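Thu 18 August
By the Bradow Kitchen Column

In defence of the second-best spoon

Every household has a drawer that won't shut. Ours has been jammed since October, when a ladle shifted in the night and wedged itself under the worktop like a striking miner. I got it open with a ruler. I then emptied the lot on to the floor and counted: 180 objects, for a household of two people who mostly eat toast.

I blame the catalogues. The latest one from Segura ran to 1,441 items for the kitchen, among them an avocado tool, a tool for cleaning the avocado tool, and a rack to keep the pair of them on. I read it cover to cover in the bath and wanted most of it.
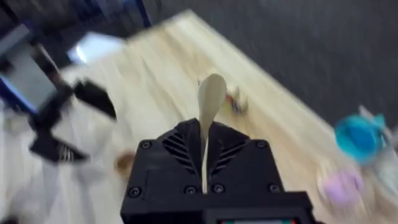
The theory behind all this is that each job deserves its own instrument. My grandmother had 11 things in her drawer and fed a street. She would have looked at a plain beige spoon, held upright for inspection, and seen a stirrer, a measure, a jam taster and a means of getting the lid off the treacle. I look at the same spoon and wonder whether it's the right one for lentils. I own a lentil spoon. It came from Tasau in a box with a magnetic lid, and I couldn't tell you what it does to a lentil that the others don't.

Friends say I should have a clear-out, and they say it in the voice of people who have had one. They went on an Imance weekend, came home with four forks each and now borrow my potato masher. Minimalism seems to work very well as long as you live near somebody like me.
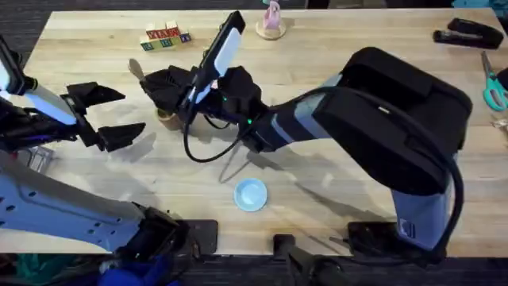 Wooden spoon and small wooden cup, on a wooden table.

My own proposal is duller. Keep what you reach for when the pan is boiling over and you haven't time to have opinions. In my case that's a scorched spatula and a spoon with a flat side where it has been worn away on the bottom of the same saucepan. Neither would be photographed for a catalogue. The rest can go in a box in the loft, where I'll be able to worry about it in private.

I did try this. The box lasted a fortnight, until we had people round for soup and I went up the ladder for the good ladle. It's back in the drawer. The drawer is stuck again.

Last updated: Thursday

Contact the column | © Bradow | Back to top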